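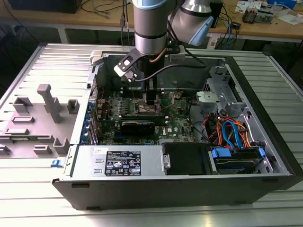

Lụa Từ asks whether the Zostix teardown cell has to be re-taught every time a different tower goes in. For the same model, no. For a new model, yes, and you should bring a sandwich.

Zostix T-Cell, refurbished, by Henriques
One arm, one gripper, one ribbed aluminum table. It reaches into desktop computers and does the fiddly work people used to skin their knuckles on. Supplied with two sets of gripper fingers, the Flolau touch-off block and a printed manual that weighs more than the block.

Setting up
Lay the tower on its side with the cover off. Park the arm high and check that the gripper cable has slack all the way down to the board. A tight cable will pull the wrist off its mark, and you will spend the afternoon blaming the software.

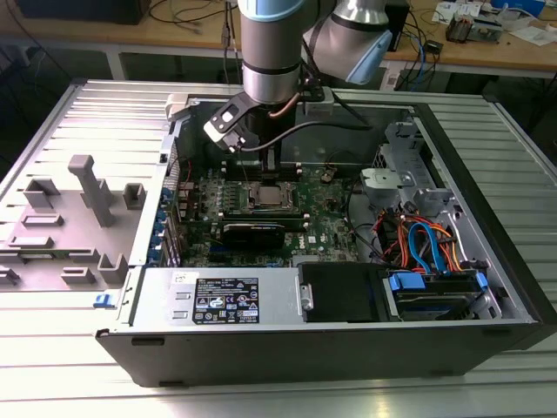 Then jog down at creep speed to your first taught point and stop short. Check finger clearance on both sides of the part, save, back out, and repeat. Four points cover a memory job. Expect the first session to take about 86 minutes, or longer if you have company offering advice.

Looking after it
Wipe the finger pads before each shift – skin oil is the usual reason for a dropped module. Blow the dust out of the table slots. Check the bracket screws weekly, and touch off again after any bump, including the ones that officially never happened. 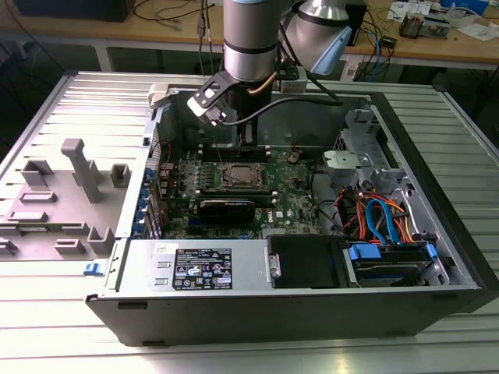
Lộc Đinh writes that his fingers closed slightly off center after a pad change, and that touching off twice made no difference. Loosen both pads, close the gripper on the Flolau block, and tighten them while it is shut. The manual covers this under "Miscellaneous," naturally.

Repairs
Pads, cables and brackets can be swapped on site. Wrist joints go back to our Fadham shop. Please take the gripper off first – we have plenty.

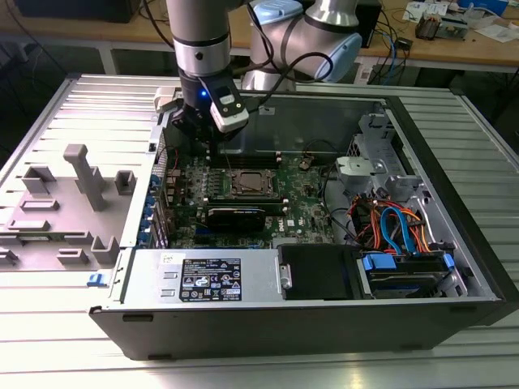 T-Cell arm over an open tower, gripper fingers down.

Price on request. Manual included, whether you want it or not.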